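Notebook, geotech lab, May
Prestwood retaining wall, consolidation tests on the grey clay

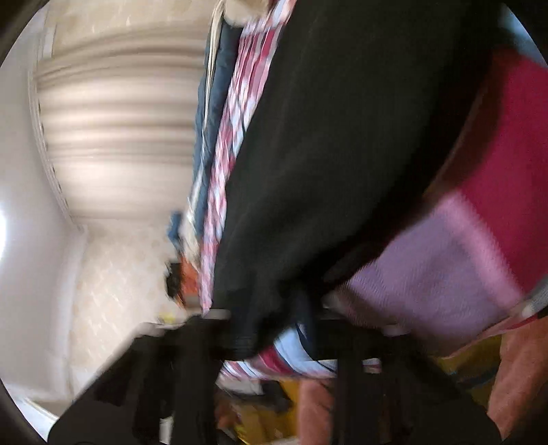 Shireen Radebe thinks the preconsolidation pressure we reported last round is too low, and that the disturbance is in the tube samples and nothing to do with the oedometer. She wants the block samples run before anyone touches the settlement numbers. Fair enough. I had been leaning toward the load increments as the culprit, so this entry covers both.

Setup as before. Fixed ring, two-way drainage, filter paper top and bottom. Load increment ratio of one up to 200 kPa, then smaller steps through the part of the curve where the yield point ought to be. Last round we doubled all the way and had only two points near the bend, so Casagrande's construction came down to where you put the ruler. Ruan Tshabalala and I each drew it on the same plot and came out 60 kPa apart. That is no good for a wall with an apartment block going up behind it.

8:40 am. Trimmed first block specimen. Clay is stiffer to cut than the tube material, with a silt parting near the bottom that I trimmed away from. Trimmings went in for moisture content. Wire saw is getting kinked and wants replacing.

9:30. Seating load on, cell flooded. It swelled slightly, so I added load until the dial held steady. Noted the swell pressure on the sheet. The tube specimens were flooded at seating load and left to swell, which I only picked up by going back through Ruan's sheets. That alone would push the yield point down a bit. Should have been caught at the time, and I signed those sheets.

10:15. First increment. Logger reading every few seconds for the first minutes, then stretching out. Checked against the dial gauge by hand and they agree.

Second block specimen went into the other frame after lunch. The lever arm on that one was out of level again. Shimmed and rechecked it with the proving ring. If it drifts once more I'd like it out of service until Kassab can come and look at the pivot.

Next morning. Both specimens have run through the first two steps overnight. Square root of time plots look clean, with a nice straight early section. The log time plots are less tidy in the tail for specimen 1, where secondary compression starts before the primary has properly flattened. Using Taylor for cv on this one and will say so in the report.

Step to 200 kPa at 9:00. Compression is small, still clearly on the recompression line. On the tube samples we were already bending over by here, so Shireen's argument is looking better than mine.

From here on, increments of 50 until the slope settles down, then back to doubling. It makes for a longer test. The client's engineer at Hurden has been told and didn't object, though they'd like the draft settlement figures before the piling rig is booked.

Later. Plotted void ratio against log pressure as far as we've got. The bend on specimen 1 is sharper than anything we had from the tubes. Specimen 2 is following the same path but sits slightly lower, which fits its lower moisture content. Won't pick a value until we have at least three points on the virgin line.

Things to sort out:

Tube sample quality. We should be working out the volumetric strain on reloading to in situ stress for every specimen and rating it, and it should go on the front sheet. Ruan is adding a cell for it to the spreadsheet.

In situ stress at sample depth. The bore log has the water table at one level and the standpipe has it at another. I've used the standpipe. The depth on tube label 524 doesn't match the log either. Have asked the Drellari drillers for their field sheets.

Unload-reload loop. None was done on the tubes. I'll put one in on both block specimens past yield so there's a decent recompression index for the excavation stage, where the ground will be unloaded and then loaded again behind the wall.

Temperature. The room drifted overnight and there is a faint wave in the logger trace on both frames. Too small to matter at these strains. It would matter for the long creep test, so that one goes in the inner room.

Disposal. The last of the tube offcuts are bagged and labelled in the humid room, bottom shelf. Please don't throw them out yet, as I want Atterberg limits on the two odd ones. Plasticity looked higher by feel and they may not be the same unit at all.

Finite element model is on hold. The soft soil parameters in the current file are all from the tube tests, and wall deflection is sensitive to the overconsolidation ratio, so the 12 mm at the capping beam shouldn't be quoted to anyone yet. I've put a note in the file header to that effect.

Next step goes on at 8:30 tomorrow. Ruan has the morning readings, I'll do the afternoon. Porous stones for the third specimen are boiled and sitting in de-aired water beside the sink.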